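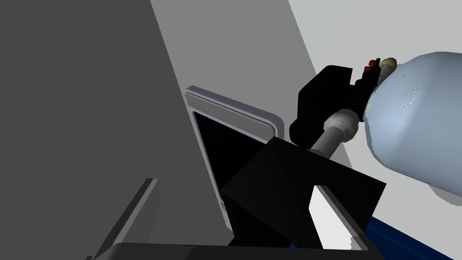 Does a traveler who is only changing planes need to meet the entry rules of the country in the middle?

It depends on whether they stay on the transit side of the airport. One ticket with bags checked through usually keeps you airside, but two separate tickets can mean picking up a suitcase, passing the border and checking in again, and then the full entry rules apply.

August 9, 2023

Calia notebook, transit rules

Big day! The connection logic finally handles separate tickets, and I'm so pleased with it that I want to get it all down before I forget how it works.

Background for Mesfin, who was out: Calia used to take a passport, a starting point and a destination, and look up the destination's rules. Anything in between got a generic line about checking with the airline. Fine for a nonstop, pretty useless for the trips people really write to us about. Tyra went back through the saved support mail and the same question kept popping up in different clothes. Will they let me through in the middle?

So the trip is now a chain of stops, and every stop gets a status: airside, landside or unknown. Airside looks up transit rules. Landside looks up entry rules. Unknown looks up both and shows the stricter one, with a note saying what would change it. That last one was Njål's idea and it's lovely. I'd been trying to force a yes or no out of every stop, and it kept giving confident answers it had no business giving.

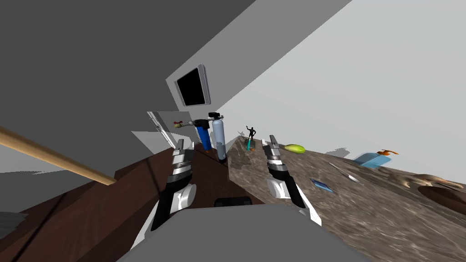
When does a passport count as valid for a short visit to the Schengen area?

For most visitors from outside the EU, it has to be good for at least three months after the day they plan to leave the area, and it has to have been issued within the last ten years.

We had the first half of that and were missing the second. Gunvor caught it while reading the rule cards out loud (recommended, by the way, you hear gaps you'd never spot on the screen). The trouble is that some older passports got spare months added on at renewal, so the expiry date looks fine and the issue date sinks you. Calia now asks for both dates. One more box on the form, and worth it.

Also fixed today: two connections inside the same travel area. The old code saw a stop in one Schengen country followed by a stop in another and treated both as fresh arrivals, so it checked the passport twice and printed the same warning twice. It now finds the first point of entry, runs the check there, and treats the next hop as internal until the trip leaves again. The way home works too. I ran it backwards just for the fun of it and it held up!
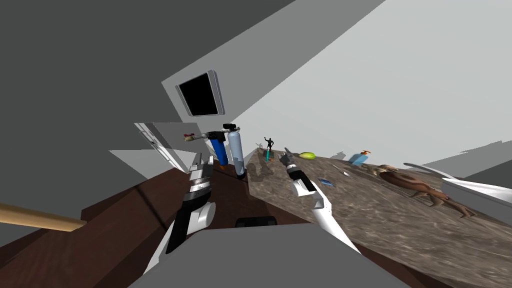
Credit: Liv Grønli / Giketti

Duggan run, afternoon. Duggan is our pile of awkward test trips, for anyone reading this who joined after spring. Results first: everything that passed last time still passes, and three trips that had always failed now come out right. The ones I care most about:

Overnight layover, terminal closes at night. Calia used to say airside, which is silly if the doors are locked and you're out on the curb. Now it goes to unknown unless the airport card says the transit area stays open.

Change of airport within one city. Landside, always. Was airside before, no idea how that ever got past us.

Traveler with two passports. Works if both are entered at the start. If the second one is added later, the earlier stops don't refresh. Still broken, mine to fix.

Dependent children on a parent's booking: not touched today. Each child has their own document and the tool still assumes the group shares one nationality. Tyra has a plan for this and I'd like to hear it before I write a line of code.
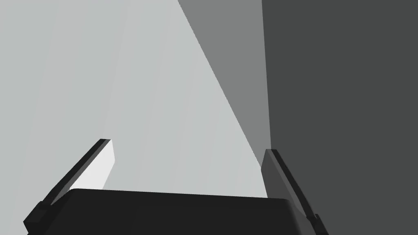 Ileo, the results page, got a good hard look at the end of the day. Liv walked us through her new layout, where each stop is a row and the row opens to show the rule, the source and the date we last checked it. I love it. We did argue over the starting view, before any trip is typed in. Right now it's as blank as those big gray surfaces past the gripper's fingers, not a word or a marking on them, and a person landing there has nothing to go on. Liv wants a sample trip already filled in. Njål worries that someone will read the sample as their own answer. I lean toward Liv's version with the sample plainly labeled, and we'll try both on a few patient friends.

Source dates: still the weak spot. Rules change with little warning, and a card that was right in the morning can be stale by dinner. Gunvor suggests that any card past its check date should drop to unknown on its own instead of carrying on looking fresh. Easy to build, and it fits so nicely with Njål's status that I'm a bit annoyed I didn't think of it.

To do
Refresh earlier stops when a second passport is added (me)
Issue date wording on the form, make it shorter (Gunvor)
Airport cards: night closing hours (Mesfin, if you're up for it)
Sample trip, labeled, for Ileo (Liv)
Family bookings, talk first (Tyra and me)

Aiming to have the separate ticket logic in front of outside testers in September. Duggan needs more ferry and train crossings before then. If you've had a strange border crossing lately, write it on the sheet by the door, the stranger the better!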